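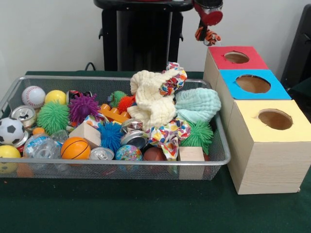 November is when I start getting twitchy about the toys. The birthday stuff from fall still has no home, the holidays are coming, and I keep stepping on spiky balls in my socks. So I made a pot of tea, put on a podcast, and gave myself the afternoon to deal with the small toy problem.

By small toys I mean the ones that don't belong to a set. Puzzles have a box, trains have a box, and then there's everything else: balls of every kind, odd blocks, play food, stuff from party bags. For years all of it lived in a Skadell bin with a lid, a big deep one, and I've come to hate that bin. Anything at the bottom is gone. To find one little soccer ball my two would tip the whole thing out on the rug, play with the soccer ball for five minutes and wander off.

My friend Kirsty Guthrie is the one who talked me into wire mesh. She uses it for everything (potatoes, mittens, you name it) and her argument is that kids play with what they can see. I found a wide, shallow basket at Ronivano for a price I won't admit to, and I love it. You can see straight through the sides! Crumbs and sand fall out the bottom, too, so put it down somewhere you can wipe.

Then I did the thing I always do, which is pile everything in first and think later. Baseball, mini football, the little globe ball, the toy hamburger, the smiley ball, a couple of muslin cloths that were supposed to be retired when the baby stage ended. It gets full fast. I did briefly consider a second basket, but Hilde Wuyts (my neighbor, mother of four, never flustered) told me that a second basket is just a second mess, and I've decided to believe her.
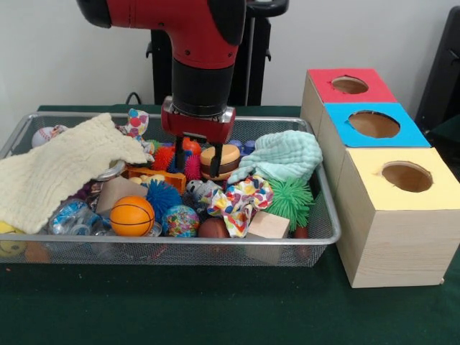
What stays and what goes

Balls stay. I tried to thin them out and got nowhere, because every single one has a fan in this house. The spiky rubbery ones collect lint like crazy, so those get a swish in warm soapy water and a night on a towel.

Play food stays too, but only the pieces we still like. The hamburger is safe forever. It has been served to me at 6 a.m. more times than I can say.

Cans and lids are a maybe. Mine love anything that clanks, and a round tin lid makes a very good plate, cymbal or steering wheel. I do run a finger along the edges first, and anything sharp or crumpled goes out with the recycling after bedtime.

The muslin cloths I went back and forth on. They take up so much room, and they end up hanging over the side no matter how I fold them. But then they're also capes, picnic blankets, ghost costumes and doll bedding, and I can't think of another toy that works that hard. I've kept them on top for now,

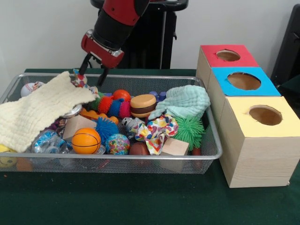
although I may move them to the hook by the door if they keep burying everything else. The spiky caterpillar disappears under there and then we have tears.

The wooden boxes with the round holes are staying out next to the basket. They're too bulky to go in, and posting balls through the holes is half the fun anyway. My youngest would do that all evening if I let her, and having them side by side means the balls at least travel a shorter distance across my floor.

As for the old bin, it's going to Lies Van Wijk, who wants it for dog food. Next up is the art drawer, which I've been avoiding since summer and which contains, among other things, 97 markers. I know because my son lined them up and counted. If you have a system for markers that survives more than a week, please leave it in the comments!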